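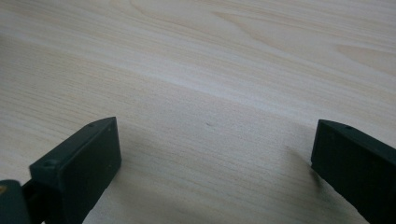 Workplace & Jobs > Automation and new equipment
Viewed 1414 times

Our cleaning crew has been asked to "teach" the new robots. What should we ask for before we say yes?

Hi everyone, I've read this board for years and never posted, so forgive me if I ramble a bit. I work for Barrera, and we do the cleaning and trash for an office park. There are 36 of us across the two shifts. I've been on evenings for a long time and I like it, the people are good and I know every squeaky door in the place.

Back in the summer management told us they'd signed up with a company called Zinarus, and that down the road there would be robots handling part of the small-item work: wastebaskets, bags, boxes, tables. What I hadn't understood is that we'd be the ones showing them how. You hold a gripper in each hand and do the job with those in place of your fingers, and everything you do gets recorded. A few of us have been rotated into it already, 30 minutes at a stretch, and I'm on the list to start next Wednesday.

I don't hate the idea. My supervisor has been decent about it and the folks who've tried it say it's kind of fun for the first ten minutes and then your thumbs start talking to you. But I keep lying awake with the same questions. Are we training our own replacements? Should it pay more than regular cleaning? And is it all right to ask what happens to the recordings, or will I look like a troublemaker? There's no union here, if that matters.

Thank you to anyone who takes the time!

3 answers

Answer 1 (marked helpful by the person who asked)

First off, you won't look like a troublemaker. These are ordinary questions and any manager who has thought the thing through will have been expecting them. I was a lead at a linen service when we went through something close to this with a Pluvex folding line, so let me tell you what I wish I'd asked for, and you can take whatever fits.

Get the job described on paper. It doesn't have to be fancy, one page is plenty. Ours just sort of crept up on us. It started as helping out, and by spring there were people spending most of a shift on it while their regular rooms still had to get done by somebody. If you're pulled off your floor for a session, who picks up your floor? Ask that one early, because it caused more hard feelings between coworkers on my crew than the machines ever did.

Ask for a different rate or a different title. I'd go for the title if you can only get one. "Cleaner" and "demonstration operator" read very differently when you're applying someplace else, and you are learning something here, even if it feels like picking up trash the slow way.

On the recordings: ask who keeps them, whether your face or voice is in them, and whether they can be used to judge how fast you work. That last one matters a lot. Working through a gripper is slow and clumsy at the start for anybody, and you don't want that turning up in your review.

As for whether you're training your replacement, I can't tell you no, and I'd be a little wary of anyone who does. At my place the folding jobs did shrink over a couple of years. The people who moved over to looking after the machines stayed, and most of them were the ones who'd put their hand up early. I'd ask your company straight out which jobs they expect to look different and when. They may not know yet. Write down what they say anyhow.

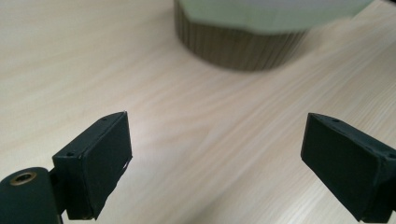

Kidedthorpe, November

Answer 2

Adding mine because I do this work right now, different employer, same sort of tables. Over 30 sessions so far, so I'm no beginner but I'm not an old hand either!

My answer is mostly about your body and your patience. Adjust your chair or your standing spot before you start. Keep your elbows in. You will want to squeeze too hard on everything and you don't need to. Boxes are my favorite, they stay the shape they are. Bags are another story entirely, you get hold of one side and the rest of it goes wherever it likes, and I've muttered things at a trash bag that I wouldn't want my mother to hear (so yes, do ask about the sound).

We get a break after every 4 runs and I'd push for the same. By the end of the afternoon your hands feel like you've been wringing mops all day. 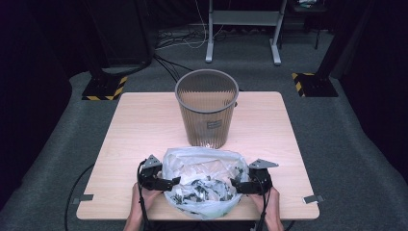 Trash bag held from both sides with the hand grippers, wastebasket behind it.

The other thing I'd say is tell them what you know. I've been emptying baskets half my life and I had opinions about how you hold a bag with paper in it, and for the first week I kept quiet, figuring the engineers had it worked out. They hadn't, and they were glad to be told. It made the place feel more like mine, if that makes sense. I still worry some. I've got a mortgage like everybody else.

Answer 3

just ask for more money. if they say no they say no

Comment from the person who asked

Thank you all so much, I printed the first one out and it's in my bag for Wednesday. I hadn't even thought about who covers my floor, and now I'm pretty sure it's going to be the two gals on the second floor who already have too much. Will bring it up. And I'll keep my elbows in!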